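Poner la mesa de dulces con poco sitio

Llevaba tiempo queriendo escribir sobre las mesas de dulces, porque en casa las hacemos varias veces al año y cada vez repito los mismos errores. En diciembre preparamos una para la merienda del grupo de lectura y esta vez fui tomando notas.

El primer error es el mantel. Tengo uno blanco de hilo que era de mi tía y que siempre saco para estas cosas. Queda bien con la vajilla de colores, pero si los platos son blancos y los postres también, no se distingue nada desde la puerta. Dilani Gamage, que ha trabajado en una pastelería, me recomendó un fondo de un solo color fuerte. Probé con azul y la comida parecía fría. Probé con verde y no me gustó. Con el amarillo se ve bien el plato blanco y también se ven bien las frutas rojas.

El segundo error es llenar. Antes ponía cinco o seis postres juntos, los vasos, las servilletas y una planta. Ahora empiezo por una sola pieza, la miro desde donde va a entrar la gente y voy añadiendo. Si una cosa tapa a otra, se quita.

Un postre de superficie lisa y blanca necesita algo de color al lado. Basta con una hoja de menta, una frambuesa y un arándano puestos en fila delante de la porción. Una tarta entera de capas, en cambio, ya lleva lo suyo encima y alrededor prefiero no poner fruta. 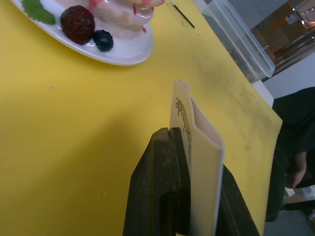 La porción en su plato ovalado. Después, la tarta rosa y blanca en el redondo. 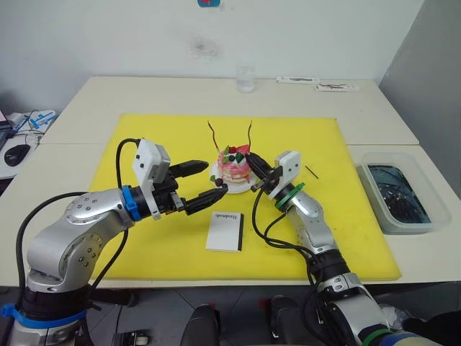
Las cartelas son lo que más tiempo me lleva. Las hago en cartulina doblada, en forma de tienda de campaña, para que se tengan solas. Compré un paquete de 100 y me quedan 58, así que tengo para unas cuantas meriendas más. La cartulina fina se curva por arriba en cuanto la tocas un par de veces y luego ya no hay manera de enderezarla. Kasun Bepari me dijo que la doblara contra una regla metálica y que la dejara una noche debajo de un libro gordo. Lo he hecho con las últimas y aguantan mejor.

La letra, grande y negra. En la merienda de primavera las escribí a lápiz de color y la gente acababa levantándolas para leerlas, con lo cual terminaban todas mirando hacia otro lado o metidas debajo de un plato. También conviene decidir antes hacia qué lado se va a leer. Nosotros tenemos la mesa contra la pared y todo el mundo llega por delante, pero yo las coloco desde un lateral y me equivoco casi siempre.

Las bebidas van en otra esquina. Si se ponen junto a los postres, siempre hay alguien que estira el brazo por encima de la tarta. La limonada la hago la noche anterior, con poca azúcar, y pongo el azucarero aparte. Para la fruta lavada uso recipientes de plástico transparente con tapa, que luego sirven para guardar las sobras.

En cuanto al gasto, el fondo amarillo me costó 50 coronas en una tienda de manualidades. El mantel de hilo no lo he tirado, por supuesto. Lo tengo guardado para las comidas de diario con la vajilla de flores.

Me falta resolver los platos. El ovalado es bonito pero ocupa mucho, y los redondos que tengo son de dos juegos distintos. Şengül Karabulut me ha ofrecido los suyos para la próxima, que será en febrero. Llevaremos bizcocho de naranja y una tarta de queso, y Şengül quiere hacer además unas galletas de sésamo.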